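Kids' bedroom check, Norketti guest flat, March
Checked by: Jana Hellwig

Window closes: yes.
Wall bracket at the bed: still up, still crooked, holding nothing. Tuncay Oral has promised to remove it 4 times.
Tube of plush toys in corner: stable. Passed the shove test.
Lamp cord out of reach: yes.
Toy box on bed: fail. Belongs on the floor. The residents disagree.
Loose eyes and seams: pending, almost 400 to go by the feel of it. 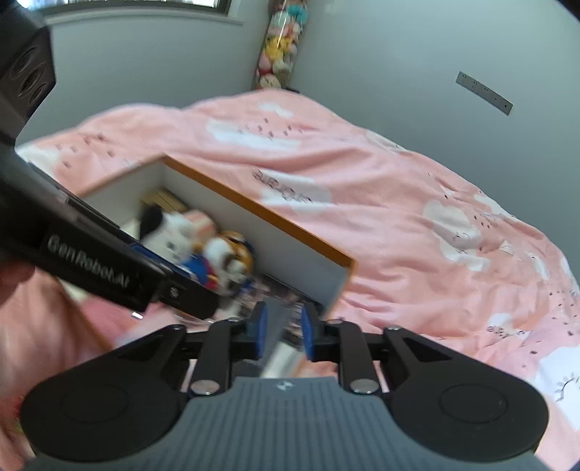
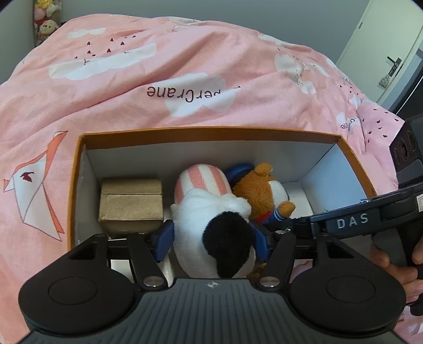 Both: toy box, on the pink bedding.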